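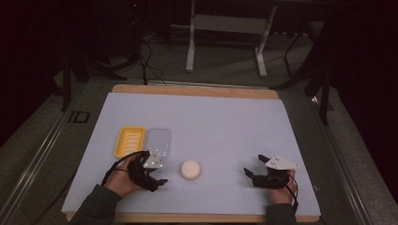 Erzsébet Gulyás wrote to us after our last round that she had expected to be bored by soap dishes and ended up arguing about them with her sister over dinner, and could she please come again? She can, and so can you. We are looking for people to join the next Pálfi household study, and we would love to hear from anyone who has ever scraped a melted bar of soap off the side of a sink.

What the study is about

Small things that sit beside sinks and tubs! Soap dishes with ridges, soap dishes without ridges, clear trays, deep trays, covered boxes, little racks that hang off a faucet. We want to know how people pick soap up and put it down, which dishes get rinsed out and which get ignored for weeks, and what makes somebody keep one for ten years (plenty of people do) while another goes in the trash by the end of the month.

We are a small product research studio called Pálfi. This project is named Besix, and the findings will go to the designers working on a new line of bath and kitchen accessories. They read every comment sheet, including the grumpy ones.

What you would be doing

You come in for one session at our Nultine Street workroom and then try out a few dishes at home.

The session is hands-on. You sit at a table and work with different dishes and trays, moving soap in and out, stacking them, turning them over, and setting them side by side in whatever order makes sense to you. We ask you to think out loud while you do it. Some people chatter the whole way through and some say four words, and both are fine with us.

At home, you use each dish in your own bathroom or kitchen and fill in a short sheet about it. The home part lasts 5 weeks. Please use the soap you normally use, round, square, homemade, whatever it is. If you share a sink with kids or roommates, even better, and their opinions are welcome on the sheet too.

Who we are looking for

Adults 18 and over who use bar soap at home at least part of the time. You don't need any background in design or research. We would especially like to hear from:

People who live in a household of 4 or more
People with arthritis, a weak grip, or limited use of one hand
Left-handed people (we never get enough of you)
Anyone who makes their own soap
People with very small bathrooms

If you have a skin reaction to common soaps, you can still take part. Tell us when you sign up and bring your own bar to the session.

Time and pay

The session runs from 9:30 in the morning until noon, with a coffee break in the middle. Each home sheet takes a few minutes. You will be paid 715 dollars for the full study, half after the session and half when your last sheet comes in. Parking behind the building is free, and you keep the dishes.

We have nearly 900 people on our mailing list, so places do go quickly, but we hold some back for people who have never taken part in anything like this before. If that's you, say so on the form!

How to sign up

Pick up a form at the front desk of the Dondex Building, ground floor, or ask the desk to mail you one. Write a few lines about where your soap lives now and what bugs you about it. A sketch is welcome. Forms are due by the end of November, and sessions take place in December. We reply to everybody, usually within two weeks.

Parents are welcome to bring a baby along. The workroom is on the same floor as the front desk, with no steps from the parking lot.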